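About Kosbridge Learning Center

Classes, workshops and school programs in Bekport 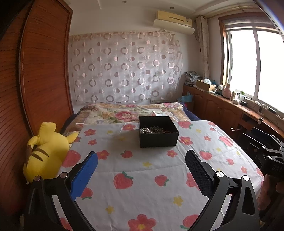 Pearl strands and dark chains in an open black box, on a strawberry-print quilt.

Kosbridge Learning Center is a nonprofit education center serving children, teachers and families in Bekport and the nearby towns. We run after-school classes, visit public and private schools during the day, and offer training for classroom teachers. Most of our work is with students in grades 2 through 8.

Our History

The center was started by Senga MacLeish, who taught fourth grade in the Bekport schools before she left to write curriculum full time. Her first program was a local history unit taught in a rented room above the hardware store on Kopecký Street. It met twice a week and had 19 students. The parents of those students asked for a second term, and then for a math class, and the center grew from there.

We moved into our present building, the former Fitdale Elementary School, after the district closed it. The building had been vacant for two winters and needed a new boiler and a good deal of roof work before we could open. We now use eight classrooms, the library and the gym. The old cafeteria is rented out for community meetings and is not part of our program space. If you went to school here, you will recognize the tile in the front hall, which we kept.

What We Teach

Our after-school classes follow the public school calendar and are divided into two terms. Subjects change a little from year to year. We offer reading and writing, math, general science, local history and beginning Spanish in every term. Chess, map reading and bookbinding are offered when we have a teacher available.

Classes are small. A student who is behind in a subject is placed by skill level and may be in a room with children a year older or younger. We talk with the family before we do this, and we will move a student during the term if the placement is not working.

We do not give letter grades. Families receive a written report at the end of each term that says what the student worked on, what the student can now do without help, and what should come next. With a parent's permission we send a copy to the student's classroom teacher.

School Visits

Our teachers bring a set of half-day programs to schools within driving distance of Bekport. Each program is written to fit one or two grade levels and comes with a short packet for the classroom teacher to use before and after the visit. The current list is:

Rivers and Mills (grades 3 and 4)
Weather Records (grades 4 and 5)
Reading an Old Map (grades 5 and 6)
How a Town Votes (grades 7 and 8)

Last school year we made 178 visits. How a Town Votes was the most requested, and it usually fills first. Schools that want a spring date for that program should contact us in the fall.

The host school provides a room with tables, a screen or blank wall, and one staff member who stays with the class for the whole session. We bring everything else. There is a fee for each visit, set on a sliding scale according to the size of the school.

For Teachers

Teachers who work in the area may borrow from our lending collection at no charge. The collection holds 3876 items, including class sets of novels, science kits, wall maps, math manipulatives and primary source folders. Loans are for four weeks and may be renewed once if no other teacher is waiting. Kits are checked when they come back, so please tell us about missing or broken parts when you return them.

We also hold a two-day summer workshop on planning lessons that join subjects together. It grew out of Senga's first history unit, which used old store ledgers to practice multiplication. Teachers leave with a finished unit for their own grade. Registration for the summer workshop opens in May. Certificates of attendance are given on the second day, and teachers should check with their own district about whether the hours count toward license renewal.

Our Staff

Senga MacLeish is the director and still teaches one local history class each term. The rest of our teaching staff is part time. All of our lead teachers hold a current state teaching license, and all staff members, including substitutes and office staff, pass a background check before they work with students.

High school students may apply to work as classroom aides. Aides must be at least sixteen, and they are paid by the hour. They do not teach on their own.

Tuition and Aid

Tuition is charged by the term and may be paid in full or in monthly payments. A family with more than one child enrolled pays a reduced rate for the second child and any others. Financial aid is available and is based on household income. The aid form is one page long. It is kept in the business office and is not seen by classroom teachers.

Our budget comes from tuition, school visit fees, building rentals and gifts. A yearly financial summary is kept at the front desk, where anyone may read it or ask for a copy.

Visiting Us

The office is open on school days from noon until the last class lets out. Parents are welcome to sit in on a class before enrolling, but please call ahead so the teacher knows to expect you. Visitors should use the front door and sign in at the desk. The side entrance by the gym is locked during class hours.

Parking is behind the building. The circle in front is for drop-off and pick-up only, and cars should not be left there. The front entrance has a ramp, and all of the classrooms we use are on the ground floor.

When Bekport schools close for snow, we are closed too, and missed classes are made up at the end of the term.

Page last updated Jan 9, 2020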